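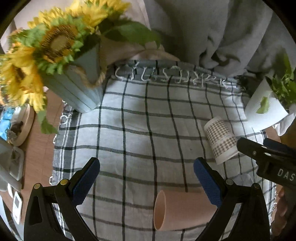 Attachment 1: checked cloth, brown table

Ticket: Fixture scheduler double-booking Janberg ground
Opened by: Nouhaila El Sherbiny, Camomdale Cricket League
Assigned to: Kedir Fikre
Status: Resolved, with grumbling

25 Feb 2024, Nouhaila
The scheduler has put Rurnis and Camomdale Seconds on the same pitch at the same hour, against two different opponents. I admire the ambition – four teams, one wicket – but the umpires have asked for a ruling. Deleting one match and adding it again puts it straight back where it was.

Reply, Kedir
Which ground is set as home for Rurnis? Please also clear the saved draft and try again.

Nouhaila
Janberg. Draft cleared. It now wants them to play there twice.

Kedir
Found the Janberg record entered two times, once as "Janberg" and once as "Janberg " with a space on the end. The system thinks these are separate places and is very pleased to have the extra capacity. The second one dates from November, when Gediminas Dzene imported the club list.

Gediminas
It had 215 rows. I stand by 214 of them.

Kedir
Merged the two records and reran the schedule. No clashes showing at Janberg. The Rurnis match moves to the Ait Ali ground, same start time.

Nouhaila
Confirmed on my end. Rurnis have written to complain that Ait Ali has a slope, which is a matter for geology. Please close.

Kedir
Closed. Import now trims spaces from ground names.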